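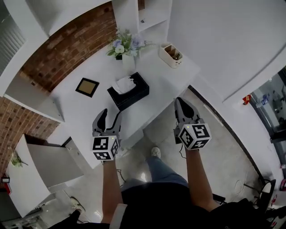 White counter, grey floor.

Right, so the update finally landed on my Jollenix. Quarter to seven in the morning, kettle on, phone sat there on the worktop saying it had 3292 MB to fetch. On our broadband. I left it and went to work on the old spare, then installed it in the evening when I could swear at it properly.

Quick notes then, as a few of you asked and I've not got long.

First thing. It took ages. The bar went to the end, phone restarted, then another bar. Then "optimising apps" which I thought they'd got rid of years ago. Had my tea, washed up, came back, still optimising. Don't start it if you're waiting for a call.

Second thing, everything has moved. The quick settings used to be one pull down from the top. Now it's notifications if you pull from the left and toggles if you pull from the right, and if you pull from the middle it seems to pick whichever you didn't want. You can put it back. Settings, Display, Panel style, "Combined". Took me 11 goes through the menus to find it because I was looking under Notifications like a sensible person.

Font is different as well. Slightly thinner? Andri Lüthi says it's the same font and I'm imagining it. He sent me two screenshots side by side and I still say the new one is thinner. Have gone up one notch in text size and I'm leaving it there.

Battery. Everybody wants to know about battery. Mine is the 4000 mAh one, two and a bit years old, so it wasn't brilliant to start with. The first two days after the update were dreadful, flat by teatime, warm in the pocket. Was all set to write a very cross post. Third day it calmed down and now it's much as it was before, maybe a touch better overnight. So if you've just done yours and it's draining like a bath, give it a couple of days before you go resetting things.

Cinzia Caruso did reset hers, mind. Full wipe, the lot, on the first evening. Says it's lovely and quick now. She also lost all her alarm tones and the shopping list going back to last January, so swings and roundabouts. Back up your notes app SEPARATELY, it isn't in the main backup unless you tick it. I've said this before on here and I'll say it again.

Things I like:

The one handed thing. Swipe down on the bottom edge and the whole screen drops to where your thumb is. Been able to do something like it before but it was fiddly and half the time it opened the search. Now it works nearly every time. Use it on the bus constantly.

Dark mode on a timer. Comes on at sunset, goes off when I get up. The old one only did on or off and I'd forget and be squinting at a black screen in the garden.

Call screen has a bigger hang up button. Small thing. Very pleased.

Things I don't like:

They've put a news page to the left of the home screen. I did not ask for news. Long press on the wallpaper, swipe over to it, flick the switch at the top and it goes away. It came back once after a restart and I flicked it again and it's stayed off so far.

The camera shutter noise is back on. Was off before, I'm sure of it. It's in the camera's own settings, right at the bottom.

And the Zoden keyboard, which I've used for years and pay for, has lost its number row. Not their fault I don't think, the system is reserving a strip along the bottom for a little button that hides the keyboard. Wrote to their support and got a reply the same afternoon, which was nice, saying a fix is being tested. No date. In the meantime I'm using the built in one and my spelling has gone to pot, as you can probaly tell.

Bluetooth is mixed. Headphones fine. Car connected first time. The Barbieri speaker in the kitchen wouldn't pair at all until I removed it from the list and added it again as new, then it was perfect. Try that before anything else. Watch needed the same treatment and then wanted its own update, another half hour gone.

One more I nearly forgot. If you've got the Bresel banking app it'll log you out and want the card reader to set it up again. Mine was in a drawer with dead batteries in it. Find yours first.

Would I tell you to install it? Yes, I think so, for the security bits alone. There were 12 of them listed in the notes and I understood perhaps one. But do it on an evening when you've nothing on, plug it in, and don't judge the battery straight off.

Comments are open. If anyone knows how to get the old weather widget back, the one with with the little umbrella, please shout. The new one takes up half the screen and only seems to know about the next town over.

Got to dash, dinner's on.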